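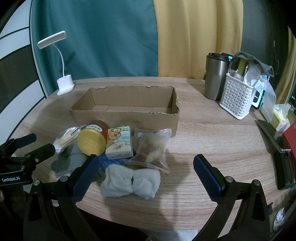
El susto me lo dio la pinza izquierda, y les cuento cómo fue porque creo que a más de uno le va a ahorrar un tarro roto. Llevaba toda la tarde recogiendo cosas menudas con la pinza de mano, la que monté con el juego Jondarer, y en un momento dado los dedos dejaron de cerrar parejos: el derecho llegaba al centro y el izquierdo se quedaba a medio camino, con un clic feo. Con un calcetín eso no tiene mayor importancia, porque la tela cede y se deja agarrar de cualquier manera. Con un tarro de miel tumbado sobre la mesa, junto a la bolsa de bastoncillos y los pañuelos, ya es otro cantar, y el mío se escurrió justo cuando lo tenía en alto. Cayó dentro de la caja de cartón y no se rompió, gracias al cielo, pero me quedé un buen rato mirándolo con el corazón en la boca.

Lo primero, antes de tocar nada: suelten el gatillo y corten la corriente, si la suya lleva motor. Yo no lo hice la primera vez, en julio, y me pellizqué el pulgar con la articulación. No fue grave, pero estuve 3 días abriendo los frascos con la otra mano y acordándome de mi propia prisa.

Ya con todo quieto, miren los tornillos de las articulaciones. En la mía el culpable era el de más arriba del dedo izquierdo, que se había aflojado lo justo para que el brazo bailara — apenas se notaba a simple vista, pero al moverlo con la uña se sentía enseguida. Se aprieta hasta que haga tope y se afloja un pelín, para que la articulación gire sin holgura. Si lo aprietan del todo, el dedo se pone duro y acaba forzando al otro, y entonces tienen dos averías en lugar de una.

Después vienen las almohadillas. Con el uso se les pega polvo, pelusa de la ropa y hasta un poco de azúcar si andan ustedes entre tarros, y ahí ya no hay agarre que valga. Yo las limpio con un paño apenas húmedo y las dejo secar al aire. El alcohol mejor ni acercarlo, que a mí me dejó unas cuarteadas en una tarde.
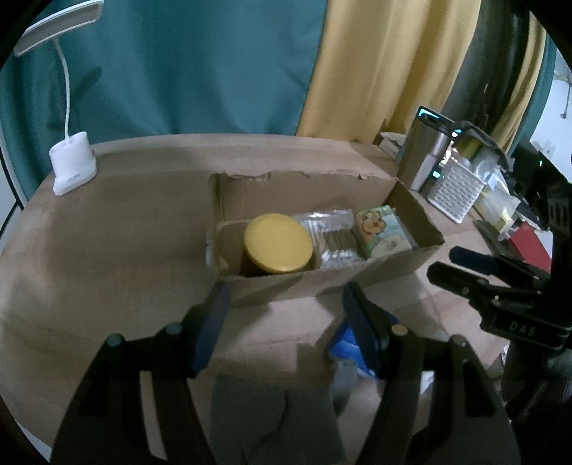 Para probar el arreglo conviene ir de lo blando a lo pesado: primero un calcetín hecho bola, luego una bolsita, y el vidrio siempre al final. Levanten cada cosa a muy poca altura y déjenla quieta mientras cuentan hasta 50. Si no resbala, pueden seguir. Pongan debajo cartón o una toalla doblada, por si acaso, y aparten los teléfonos y los vasos, que yo tengo la manía de dejarlo todo a mano y luego vienen los disgustos.

Una cosita más sobre los repuestos. Los tornillos Cismont me han salido buenos; los otros que compré, más baratos, se aflojaban a cada rato. Y apunten en un papel la fecha del último apriete, pegado a la tapa de la caja de herramientas. El mío dice 1 de abril, así que ya me va tocando otra vez.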